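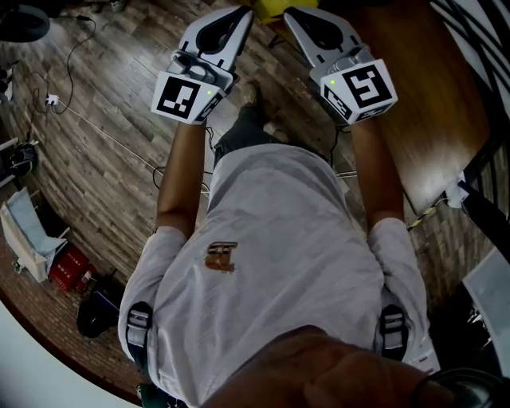 Rory Rutherford held that a plank floor should look as if it had grown there, and most makers of wood-effect flooring have been trying to please people like him ever since. The term covers any floor covering made to resemble boards, whatever it is made of underneath.

The usual weakness is repetition. A printed design has only so many different planks before it starts over, and the same knot turns up by the door and again by the window. Gratwood's early range had 5. Its later Pralov line had 144, sold to customers who then put a rug on it.

Grey-brown became the common shade in rented rooms and offices, where it hides dust and commits to nothing. Long boards are often laid on the diagonal, a habit that makes a small room look wider and produces a great many triangular offcuts — these are kept in a closet for repairs and thrown out when the tenant leaves.

Joints between neighboring rows are staggered. Plendetti's fitting guide asks for a gap at the walls, later covered by baseboard.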